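Ularell Forum > Student Projects > Two-arm table task, advice wanted before school demo

tuhu_bench
Posted May 28, 2018

Hello all. I am in the second year and our club has a project with two arms on one table. English is my third language, so please excuse the mistakes.

The task is to move small things to and from a plate. Our teacher, Ms. Stella Rashidi, wants both arms to work in the same area, because last year the teams gave each arm its own half of the table and she said it was like two small projects and not one. We have used the plate, the red block, the puzzle cube and the scissors since January.

My questions are about the waiting rule. Now we have a simple one: if one arm is over the plate, the other must stay outside of it. It is safe but very slow. One full run takes 31 seconds and the limit at the Jamumdale open day is 30. My teammate wants to remove the rule and only slow down both arms near the center. I am afraid of this.

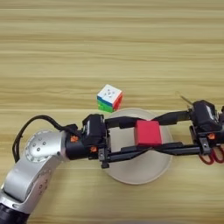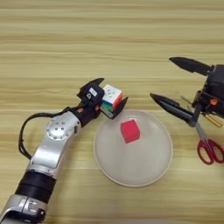

We control the arms by recorded positions, no vision yet. So if somebody pushes the plate a little, everything after that is wrong. We put it back by hand before each run.

What would you do with the rule?

olwood_dan
I would keep it. You need to save one second, not ten. Look at the pauses first. When we had this kind of problem, we had a wait after every gripper close that someone wrote in for testing and forgot.

kettlewire
Disagree with Dan. If the rule stays, they will have the same problem again when they add another object. Let the arms share the plate, but make the fingers come from different heights. One high, one low. In the first picture the long fingers already cross over each other at the block, so they are working very close anyway.

olwood_dan
Yes, and that is the part which worries me. Long fingers like these bend when they touch. You will not see it on the screen, only the recorded positions become wrong little by little.

tuhu_bench
Thank you both. I checked the code and Dan was right about the pauses, we have two of them after the gripper closes. I did not write them, but I also did not read them, so it is my fault too.

kettlewire, I like the idea with the heights. But the puzzle cube is taller than the block and I think the low arm would hit it. Maybe only for the block?

kettlewire
Only for the block is fine for a start. Still, I think you should drop the rule after the open day.

marzipan_88
Can you fix the plate to the table with tape? Our group at Tuhumury did it and we stopped to lose time with putting it back.

tuhu_bench
We asked. Tape is allowed under the plate but not on the rim. I will try it tomorrow, make 20 runs with shorter pauses, and write the times in this thread.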